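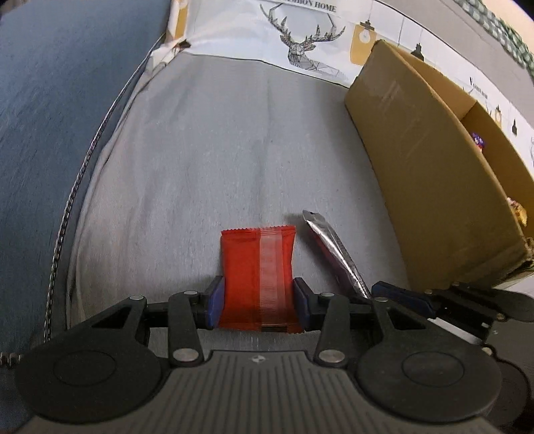
What Was Left in the Coat

The red one first. She put it on the bed, then picked it up again, held it by the bottom so the crimped edge stood up. Still sealed. It had been in the lining, down where the pocket had gone through, and she'd had to work it along the hem with two fingers like you'd push a pea out of a pod.

A snack. From the train, had to be.

The other was long and silver and badly crumpled. Sugar, maybe, or coffee, or that powdered stuff you stirred into hot water that was supposed to be lemon. She laid it down and it wouldn't lie flat.

Half past four and the light going. The van was coming at six for the wardrobe and the two chairs and whatever was in boxes by then. Nine boxes taped. The coat was meant to go in the charity bag, it was only because the bag was full that she'd picked it up at all.

— Are you done up there?

Her brother, from the kitchen. Newspaper tearing. He was wrapping the glasses one at a time, too much paper on each, they'd run out.

— Nearly.

Not nearly. The whole bottom drawer yet. The shelf over the door, which needed the stool, which was already in the hall under a lamp.

She sat down on the bed with the coat over her knees.

Jekden to Planine, the night train. Their mother had done it every November for years, to see the aunt, and then to see the aunt's house, and then just to go. She never bought food on the train. She took what they gave out, though. A cart came through after Gavska with tea and a little something in a wrapper, and she'd put the wrapper in her pocket and say she'd have it later. Later she'd have a boiled egg out of her own bag, with salt from a twist of paper. The something was for the children. Then when there weren't children it was for whoever.

You would get home from school and there it would be on your pillow. Red or green. You hoped for red.

She had not thought of that in how long. Red was the sesame ones. Or peanut, he would know. He used to trade his green for her red and then cry about it.

The drawer. Get up and do the drawer.

Tights. A hot water bottle with no stopper. Receipts in a rubber band, the band so old it came apart when she touched it and stayed stuck to the paper in little brown bits. Berchtold the shoe mender, 916, paid. Berchtold again, 1,067, paid, and on the back in pencil: too much. Underlined. She laughed, a short one, through the nose. Put it with the things to keep. Then a ticket, half of one. 2,632 for a return. It didn't say what year and she turned it over twice looking.

Tights in the bag. Hot water bottle in the bag. The bag split.

— What was that?

— Nothing. Bag.

She used the pillowcase instead. Then the other pillowcase. Took the shelf over the door standing on the bed frame, one hand on the wall, which was stupid, and got down a hat box with no hat and a tin of buttons and a great deal of dust in the eye.

Ten past five. She folded the coat. Unfolded it, felt along the hem again, all the way around, in case. A coin. A bit of thread wound round itself. That was all thier was.

It was a good coat. The lining was gone but the outside was good, somebody would be glad of it. She folded it again, arms in.

Downstairs he had got to the end of the newspaper and was doing the last glasses in dish towels. He had tape stuck to his sleeve. He looked tired, and like their father, which he hated to be told.

She put the red packet on the table by his hand.

He looked at it. Kept hold of the glass.

— Where.

— The coat. It'd gone through the pocket.

— It's red.

— I know it's red.

He put the glass down in its towel. Picked the packet up and turned it over, ran his thumb down the back of it where it was joined. Held it to his ear and shook it, the way he always did.

— Peanut, he said.

— Sesame.

— Red was peanut. Green was sesame. You always got it wrong and that's how I got robbed.

— You cried.

— I was six!

Outside something big was backing up the street, early, beeping. He swore. Glasses everywhere, the chairs with washing still on them, not one box labeled. She grabbed the washing. He got as far as the door with the tape, then came back and stood there, the packet still in his hand, looking for somewhere to put it. Every drawer was empty and every box was shut.

— Pocket, she said.

— Mine's got a hole.

— Give it here, then.

She put it in her own, with the silver one, and buttoned the flap down over teh both of them and went to let the men in.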